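How to Sort and Store a Mixed Haul of Fruit and Veg (Even Without Much Worktop)

If your kitchen is anything like mine, there is room on the worktop for a kettle, a chopping board and not a great deal else. So when I come back from the market with oranges, apples, a carrot or two and some greens, I need somewhere flat to spread it all out before it goes away. For years I tipped the whole lot into one bowl and hoped for the best, and I can tell you that I threw away far more fruit than I like to admit.

What you need

A clean plastic sheet (mine came off a roll of Trokard, 12 sheets to the roll)
A plate for each kind of vegetable
A dry tea towel
A tray or two for carrying

Step 1. Lay out the sheet

Pick any flat surface you can get round easily. Shake the sheet open and put it down, and don't worry about creases, as they help to stop round things rolling off. I do this in the evening when the house is quiet, but do please yourself!

Step 2. Give the vegetables their own plates

Carrots and leafy greens want to be kept away from the fruit from the start. If your carrots have come with their tops on, twist or cut the leaves off, then put them on one plate and the greens on another.

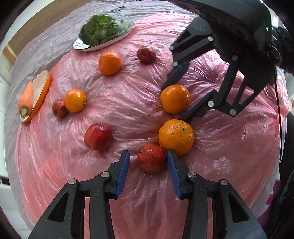 Step 3. Spread the fruit out and check each piece

Leave a little space between one fruit and the next — it makes the looking over so much easier. Pick each one up, turn it right round and feel gently for soft patches with your thumb. Check the stem end as well, where trouble often starts. Anything bruised goes to one side to be eaten first, or stewed with a spoonful of sugar if it's past eating raw. Wipe off any dust with the tea towel, but leave the washing until you're ready to eat, or the skins will stay damp.

Step 4. Split the apples from the rest

Apples give off a gas that hurries other things along, and it turns greens yellow and makes carrots taste bitter. By now you'll know which pieces are sound, so bring them together by kind and load up your tray.

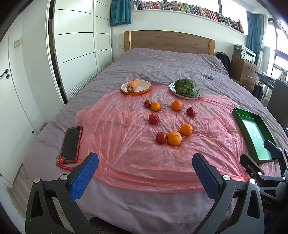 Oranges and red fruit on the pink sheet, with the carrot and greens on plates behind.

Step 5. Put everything away

Apples go in the bottom of the fridge in a bag with a few holes in it. Oranges are happy in a bowl for a week or so, and longer somewhere cool. Wrap the greens in a barely damp cloth and use them within a few days. Carrots like a closed bag in the salad drawer — I use a Juhl one with a zip, though any will do.

When you've finished, wipe the sheet down, let it dry fully and fold it up for next time. Mine lives behind the bread bin.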